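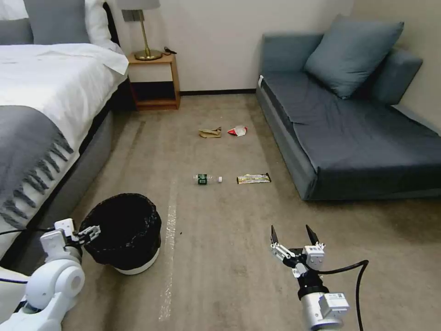

I've been trying to learn Finnish for most of a year now and I want to write down where I've got to, mostly so I can look back in January and either laugh or feel smug.

It started with my grandmother's letters. She was a Ruotsalainen before she got married, and when my mom cleaned out the hall closet she handed me a shoebox full of letters from a cousin who had stayed behind. I couldn't read a word of them. Well, I could read "Monday," after I looked it up. So I downloaded an app like everybody does, and I did my little lessons on the bus, and I got very good at telling a cartoon owl that the wizard is Finnish. (Why are there so many wizards?) The letters have no wizards in them. They're about potatoes and somebody's hip.

So I gave up on the app and made a plan of my own. I was aiming for 3,000 words, since I'd read somewhere that you can follow a newspaper with that many, and I figured a letter about potatoes had to be easier than a newspaper. I wrote them on paper cards, word on the front and meaning on the back, with a rubber band around each bunch. At the time of writing I have 900 I'd bet money on and another 300 that I know on good mornings and lose completely by dinner.

My best hour is right after I wake up. I keep the cards where I can reach them and go through a bunch before I look at my phone, before coffee, before anything. I say them out loud! My husband has learned to say "good morning" and "the bucket is leaking" without meaning to. I tried switching to evenings for a while when work got busy, and it was hopeless. I'd fall asleep on the word for "responsibility" and wake up with a card stuck to my cheek.

The cases are the part people warn you about, and yes, there are a lot of them. What surprised me is that I don't mind the endings much. They're sort of fun, like snapping parts together. What gets me is that the middle of the word changes too! You learn a nice solid word, you go to put "in" on the end of it, and one of the letters in the middle just leaves. I spent a whole evening hunting for a word from one of the letters that was sitting in my own stack of cards the entire time, minus a k.

I grumbled about that in my last post, and I've been chewing on the answers ever since.

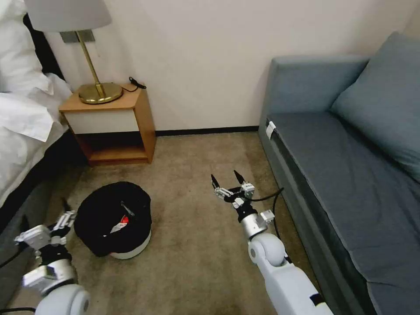
Chrysanthi Mitsotakis-Vlachou wrote that I should quit learning words by themselves and copy out a whole sentence for each one, by hand, even if it takes ten times as long, and that she had wasted two years on single words in Turkish before she tried it. My first thought was oh no, all those cards. But I tried it with one bunch, taking the sentences straight from the letters wherever I could, and she's right, darn it. The k goes missing in front of your eyes and you just get used to it being gone. I'm slower now and I remember more. I'm redoing the old cards a few at a time, and I'm trying not to think about how many there are.

The other change is that I talk to a real person. I was so nervous before the first call that I wrote out a whole speech about my grandmother, and then the teacher asked me what I'd had for breakfast and I said "boat." We've had a few calls since then and I've moved on to full sentences about the weather, which she corrects with the patience of a saint. She also told me that the cousin's letters are written partly in dialect, and that explained SO much. I'd been looking up "mie" in my dictionary as if it were some rare kind of fish. It just means "I."

As for the letters themselves, I've finished 2. The first one is all garden news and a complaint about a neighbor's dog. The second one is sadder and I'm going to keep most of it for the family, but there's a line at the end where she asks if the lake over here freezes the same way, and whether it makes the noise at night. I read that line by myself with no dictionary and I sat there grinning like a fool, and then I cried a bit.
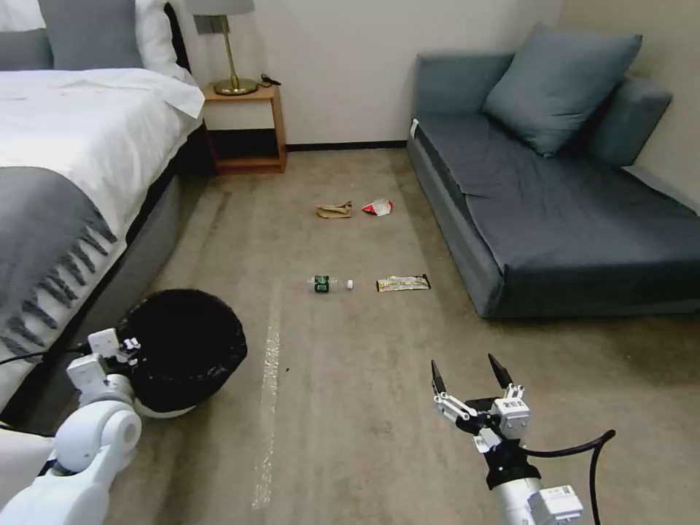

Bedroom floor, wrappers and water bottle.

Next up is the third letter, the longest one, in much worse handwriting. There's a word on the first page that might be "sauna" or might be somebody's name, and I've changed my mind on it so many times. If any of you are good with old Finnish handwriting, please leave me a comment. I'll type up the line as best I can and put it in there tonight once the dishes are done.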